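Chapter 6
Measuring Volume and Capacity

6.1 Two quantities, one unit

The volume of a body is the amount of space it takes up. The capacity of a vessel is the amount of space inside it. Both are given in the same units, and in trade the two words are often swapped. In this book they are kept apart. A cup with thick walls has a volume much greater than the volume of the material it is made from would suggest if it is measured by its outer dimensions, and its capacity is smaller again.

The units used in this chapter are the cubic millimetre, the cubic centimetre and the litre. One cubic centimetre is equal to one millilitre, and 1000 cubic centimetres make one litre. A tank marked 3000 ml therefore holds three litres when filled to the mark.

Capacity must always be stated with a filling level. Brimful capacity is measured to the point of overflow. Nominal capacity is measured to a line or to a stated distance below the rim. Kuipers gives both values in all his tables, and the tables at the end of this chapter follow his layout.

6.2 Regular shapes

Where a vessel has a simple shape, its capacity can be worked out from a few lengths. For a straight-sided box, multiply the inner length, width and height. For a cylinder, multiply the area of the circular base by the inner height. The base area is found from the radius r as πr².

Many cups are wider at the rim than at the foot. Such a shape is treated as a frustum, a cone with its point removed. If R is the inner radius at the rim, r the inner radius at the foot and h the inner depth, then

V = πh(R² + Rr + r²) / 3

All three lengths must be in the same unit. Errors in the radius count for more than errors in the depth, as the radius is squared. It should be read across two diameters at right angles and the mean taken.
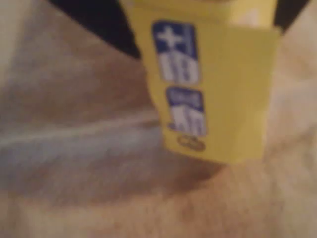
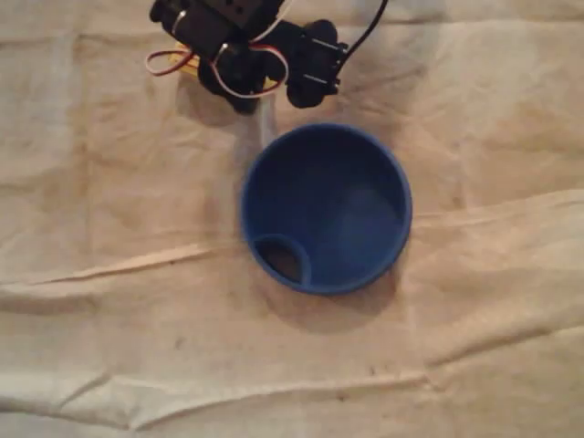
6.3 Irregular shapes

Vessels with curved walls, handles or moulded feet are measured by filling. The empty vessel is weighed, filled with clean water to the required level and weighed again. The difference in grams, divided by the density of the water in grams per cubic centimetre, gives the capacity.

Worked case. A Bruvari jug weighs 479 g empty and 1710 g when filled to the line. The mass of water is 1231 g. Taking the density as 0.998 g/cm³ at 20 °C, the capacity to the line is 1233 cm³, to the nearest whole number.

Solid bodies are measured by displacement. The body is lowered into a full vessel and the overflow is collected and weighed. Bodies that float must be held just under the surface with a thin wire. Bodies that soak up water are first sealed with wax, and the volume of the wax is taken off the result (see Bosman's method, section 6.5).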